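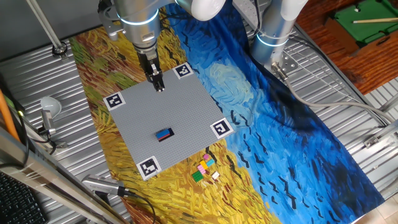 How Do You Teach a Robot to Build?

Print this page
E-mail this page

December 20, 2024

If someone gives you a LEGO brick and asks you to press it onto a plate, you do it without thinking. Your eyes find the brick. Your hand picks it up, turns it, and pushes until it clicks. You have been practicing with your hands since you were a baby.

A robot arm has not had that practice. It can move to the same spot many times in a row, but it does not know where the brick is or which way the brick is facing. Somebody has to give it a way to find out.

A group of researchers at the Nyarko Lab in Clarnesport spent this fall working on that problem. They call their project Pirinik.

Finding the plate

The first job is to work out where the building plate is. At each corner of the plate is a card with a black-and-white pattern. These patterns are called markers. They work a little like the square codes you scan with a phone, but they are simpler.

Each marker has its own pattern. When a camera picks up a marker, the computer checks the pattern and knows which corner it has found. It also looks at the marker's shape. A square looks squashed when you see it from the side, and the computer uses the amount of squashing to work out which way the plate is turned.

Once the computer knows where the corners are, it can work out where every stud is. (Studs are the round bumps on top of a LEGO plate.) It gives each stud an address, like a square on a map. One stud might be "row 12, column 30."

This means the plate does not have to be straight. It can sit at an angle, like a diamond, and the addresses turn along with it.

Picking up a brick

The robot's hand is called a gripper. It has two fingers that move toward each other and away from each other. It has no thumb and it can't wiggle its fingers, so it has to line up with a brick before it squeezes.

Before a pick, the arm stops above the plate with its fingers open and pointing down. Then the computer plans a path. It has to choose which two sides of the brick to hold. If there is another brick too close, the fingers won't fit, and the computer must choose different sides or move the other brick first.

Pieces that lie off the plate are harder. They have no stud address, and they can point in any direction. The Pirinik team wanted the robot to handle both kinds.

Why use a painting?

Many robot labs work on a plain tabletop. A plain surface makes it easy for a computer to tell what is a brick and what is not.

Homes and classrooms are not plain. They have rugs, books, and patterned tablecloths. So the team put the plate on a mat printed with a Van Gogh painting of a wheatfield. It has yellow and brown swirls, a dark blue sky, and lots of small black crows. A yellow brick on yellow wheat is not easy for a computer to spot. A black crow can be mistaken for a shadow or a small part.

Learning by trying

The team did not write a rule for every brick and every position. They used a method called learning from examples.

First, a person guided the arm through the job while the computer recorded what the cameras saw and how the arm moved. The team collected 2,580 of these recordings. Then a computer program studied them and looked for patterns. After that, it was the program's turn to move the arm.

What did they find?

In September the team ran 200 tests on a plain gray cloth and 200 on the painted mat. They used two programs. One had learned only from recordings made on the plain cloth. The other had learned from both.

The first program did well on the cloth and badly on the painting. It often reached for places where there was no brick at all. The second program did almost as well on the painting as it did on the cloth.

The team also wanted to know how many painted-mat recordings were needed. With some 700 of them, the program was nearly as good as it was with the full set. More helped only a little.

There was one thing it still got wrong. When two bricks were touching, the robot often grabbed both. The team plans to work on this next, using a softer gripper fingertip called Flusitz.

Words to know

Gripper: the part of a robot arm that holds things.

Marker: a printed pattern that helps a computer work out where something is.

Stud: a round bump on top of a LEGO brick or plate.

Print this page
E-mail this page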